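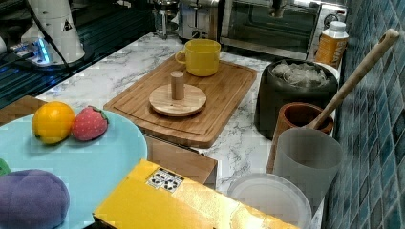 grekeck_lane
Posted Saturday, June 3, 2023
Does oiling a bamboo board do anything for smell? Mine picked up onion in February and has kept it through every wash since. I scrubbed it with salt and lemon, then baking soda, and let it stand on edge overnight both times. Same kind as the one on the counter there, striped bamboo with the groove around the outside, and the groove is where the smell is worst. The oil I have is the Pekard board oil, 9 dollars at the hardware store. Before I use it I want to know if I'm sealing the onion in.

mudroom28
Yes, you would be sealing it in. Get the smell out first. White vinegar, straight, leave it ten minutes and rinse. Use an old toothbrush in the groove.

Beddoe
Disagree. Mineral oil doesn't seal anything. It soaks in and wears off in a few weeks. I oil mine monthly and have never trapped a smell.

mudroom28
Then why do people oil boards to keep onion out? Either it blocks or it doesn't.

Beddoe
It slows water down going in. Slowing is different from sealing. Anyway vinegar is fine, I have no problem with the vinegar.

cevness_kitchen
Keep a second board for onion and garlic and stop fighting it. I have 2, one marked on the edge with a burned dot. Fruit only ever touches the other one.

grekeck_lane
No room for a second board, I have one narrow slot by the stove. Vinegar tonight then.
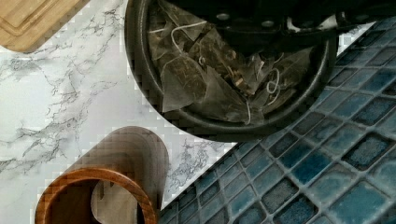
cevness_kitchen
Check what you store near it too. Bamboo takes on smells from the shelf, and so does anything dry and open. I lost a whole box of green tea to a bag of shallots in the same cupboard. Mesh bags like the ones piled in that black dish are the worst for it, the air goes straight through. Mine live in a jar with a clamp lid now.

mudroom28
Tea I believe. A board picking up onion from a shelf – no.

grekeck_lane
Did the vinegar 2 times. Flat part smells like nothing. Groove still has a little. Going to give it a week before the oil.

Beddoe
Sand the groove. 220 grit wrapped around a pencil.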